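Chapter 6
Planning the Purchase of a Robot Cell

After reading this chapter you should be able to prepare a first budget for one cell, and to say which costs come back every year.

Many buyers begin with the price of the arm. At Jestex, a small repair firm, the arm was chosen in April and the money was almost finished before anyone had asked for a price on the fixtures. The gripper fingers cost 310 euros a pair, and the fixture plate cost 3,000. Danai Giannakopoulos, who made the second budget, put these items on the first page and the arm on the next one.

Fixtures depend on the parts. A processor, a drive and a thin circuit board have different shapes, and each needs its own place on the plate.
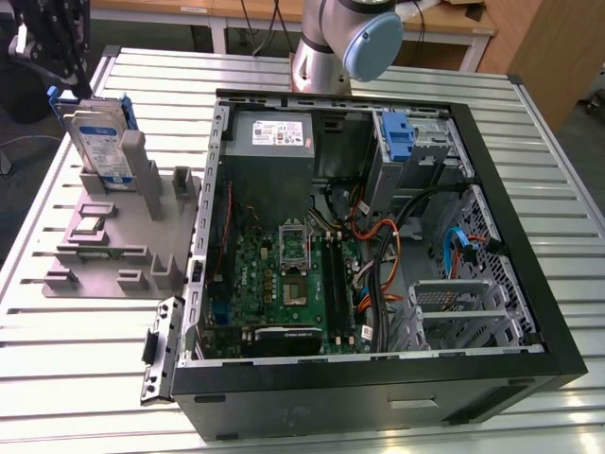
Figure 6.1 Computer tower on a slatted worktable, with the fixture plate for its parts at the left.

In section 6.1 we list the parts first, and only then we ask for prices.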